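**Is the Kerel two-hand kit good enough for thin objects like clothes hangers?**

*lowtable_lab*, posted 2018-08-19

Good morning to all. I must decide soon about the Kerel kit and I would like to hear from persons who have used it for real work. The kit has two hand-held grippers, the cables, the marker plates and a license for the recording program. You hold the grippers in your hands and do the task yourself, and later the recordings are used to train the arms. We are a small workshop and we have no arms at the moment. They will come from Mudwood in October, and until then we want to record.

Our first task is hangers. A person takes a hanger from a basket, puts it flat on the table, and after this picks it up again and returns it. I chose it since our customer is a laundry and they asked for exactly this. I have borrowed a kit for a short trial, and the flocked hangers with a metal hook are what we practice on now. 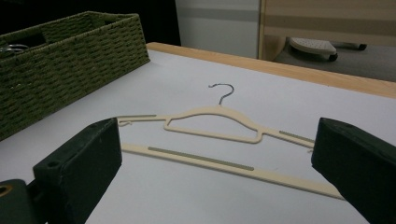

My difficulty is with the fingers. They are wide and the bar of a hanger is thin. When the hanger lies flat, I need to come very low with both fingers, and often I push the hanger away before I close on it. With a cup or a box I never had this trouble. The seller offers a set of narrow fingers, but it costs extra and he could not tell me if the old recordings can be mixed with the new ones.

So I would like to know if the standard fingers are enough when the operator has more practice, or if I should order the narrow ones at once. Also, please tell me if the kit is comfortable for a full morning. I tried it for 2 hours and my right wrist was tired.

Thank you in advance, and excuse my English.

---

*pale_bracket*

We bought the kit last year and we use it for kitchen objects and for folded clothes. I will try to answer in order.

The standard fingers can pick up a hanger from a flat table. You must change the way you approach. Do not go for the long bottom bar. Go for the shoulder near the hook, with one finger inside the opening of the hanger and the other outside, and close slowly. Our new operators needed 3 sessions before this became natural. Throw away the recordings from the first session, they are full of small corrections and the training copies all of them.

About the wrist, it is a matter of table height. The manual proposes a normal desk. We lowered our table until the forearm goes slightly down toward the object, and after this there were no complaints. Please also make a pause when one basket is finished and do not wait until somebody has pain.

I want to add one warning about the space, which the seller did not mention to us.
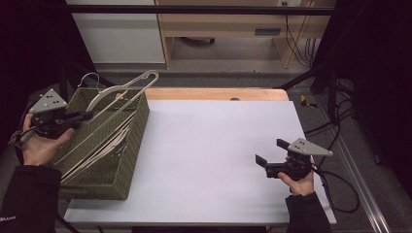 The price of the kit does not include anything to hold the cables, and you should plan for this before the first day. Each gripper has its own cable and it must be long enough that the hand moves freely, so the rest of it has to go somewhere. With the coiled cable of the right gripper looping over the floor beside the table, it is easy to put a foot on it when you step to the side. We now hang ours from above with a simple hook from the hardware store. The marker plates on top of the grippers are the other point. They should stay visible to the head camera, so do not turn the hand over completely when you reach into the basket. If you have to turn it, move the basket and not the wrist.

I would give the kit four stars. The mechanical part is solid. The program is slow to start and the messages are not clear.

---

*quietmotor77*

Don't buy. Wait for the next version, it is always better to wait. A friend had the Zukedia one and he was happy with it.

---

*seven_drawers*

I cannot agree with the answer before mine, the Zukedia product is made for one hand only and the original poster needs both hands.

I have the narrow fingers and I use them with the same kit. For hangers they are better, this is my opinion after one season. The thin bar stays where it is when you close. But there is a disadvantage with the rubber strips on some hangers. The narrow tip catches on the edge of the strip and the hanger turns a little in the grip. With the wide fingers this happened less. If your laundry has only one type of hanger, take some from them and try before you pay.

The change of fingers takes a few minutes and you need to do the calibration again. Please do not skip it. I skipped it once and lost a whole afternoon of recordings, the opening width was wrong in all files.

For support, write to the Furukawa office and not to the general address. They answered me the next day, and the general address did not answer at all.

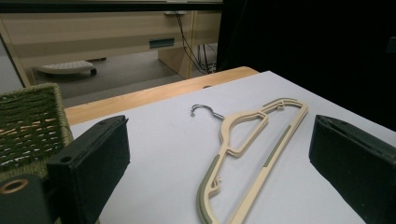
Can recordings with the wide fingers and the narrow fingers be used together in one training?

They can be used together if each recording is saved with the correct finger type in the settings. The Furukawa office confirmed this to me by e-mail. If the type was wrong when you recorded, you can correct it later in the session list, but you must do it file by file.

I would start with the wide fingers that are in the box and order the narrow set only when the real hangers have arrived.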